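Visits > Trade and Factory > Flooring

Reading time: 2 minutes

Posden plant visit: vinyl plank, February

The Posden plant makes click-lock vinyl plank for the home renovation market. The tour started at 2 p.m. and was led by Csaba Győri, who runs the pressing line. Ear protection is issued at the door.

The core sheet comes off the extruder and passes through a set of heated rollers, where the print film and wear layer are bonded on. Sheets then rest on racks before cutting. Győri said most gapping complaints come from planks that were cut too early, and the plant now holds every batch until the sheet temperature has leveled out. The rack area held 333 sheets at the time of the visit.

Profiling is done on two Mikkelsen machines. One cuts the long edges, the other the short. Every fifth plank from the start of a batch is locked to a reference piece and checked with a feeler gauge — a slow step, but it catches cutter wear early.
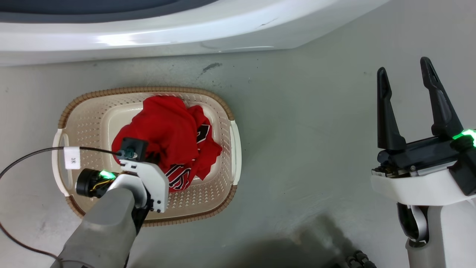 Laundry basket with a red jersey inside, on a pale floor.

Rozália Illés runs the test room. Her rig rolls a loaded caster over a joined panel for 2342 cycles, after which the joints are measured again. The Darkley line, which has the thicker wear layer, showed no change in joint height on the panel we were given. The thinner Ritix line had lifted slightly at one short edge. Illés recommends it for bedrooms and closets only.

On installation, her advice was plain. Leave the cartons flat in the room overnight, keep the expansion gap at the walls, and do not fix cabinets through the floor. Cut samples of both lines can be collected at the front desk.

This site uses cookies. By continuing to browse, you accept our cookie policy.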